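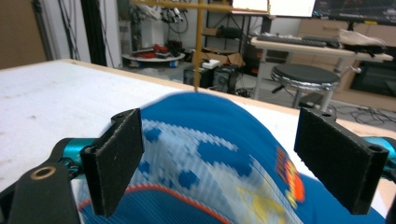 Workroom and fabric table check, with my comments

Treloar building, ground floor
Checked by: Digby Partington
Date: 2022-03-14
Copy to: Hrefna Hjaltadóttir

I went a bit long on some of these, sorry Hrefna! The short version is two fails and a couple of things to watch.

1. Tabletop clean and smooth
Pass. The white top has its usual scuffs and those little gray specks that I've scrubbed at more than once (they're not going anywhere). I ran my palm over the whole thing and nothing caught. Good enough for cloth.

2. Table edging secure, no splinters
Pass, watch. I love the light wood strip but it does need looking after. I pushed along it with my thumb and it held everywhere, although there's a rough patch near the end by the window. Fine sandpaper next time, please, and wipe the dust off before any fabric goes back down.

3. Table steady
Pass. It used to rock like a boat! The new foot from Kadanen fixed it.

4. Fabric pieces checked for pins, needles and staples
Pass. I did the whole bin, bright blue piece with the pixel squares included. I really like that one, all those pale blue and white blocks and the red-orange stripe curving underneath. Squeeze each piece gently all over first, then open it out flat and check again. Don't skip the squeeze.

5. Printed areas checked for cracking or peeling
Pass. Anything with lettering or a graphic gets a slow look under the lamp. On the blue piece I went over the orange and red letters and the yellow bit next to them, and no flakes came off on my fingers. If a print does flake, bag the piece and write "print" on the tag.

6. Loose threads trimmed
Fail, fixed on the spot. Four pieces had long tails hanging off the seams. I snipped them and put the scissors back on their hook, which brings me to...

7. Cutting tools put away
Fail. One rotary cutter was in the drawer with the blade open. I closed it and moved it to the Trolteo case where it lives. I'm not going to point fingers, but please check that drawer with your eyes before your hand goes in.

8. Walkways and floor
Watch. It's a cluttered room and I think we've all stopped noticing. I could get from the table to the door without stepping over anything, so I'm passing the walkway itself, but the stuff on either side is creeping in. I'd like a clear-out before the next check.

9. Cords and power strips
Pass. No frayed cords, and nothing plugged into a strip that's plugged into another strip (remember December?). The iron was unplugged and standing on its rest.

10. Fire extinguisher
Pass. Needle's in the green, pin's in, tag reads 1,169, same as on our list.

11. First aid box
Pass. Bandages topped up. We're down to the last pair of tweezers, so I've added some to the Isness order.

Still to do
Sand the rough patch on the edging: Digby
Clear-out along the walkway: everyone, and I'll bring donuts
New label for the rotary cutter case: Hrefna, if you have a minute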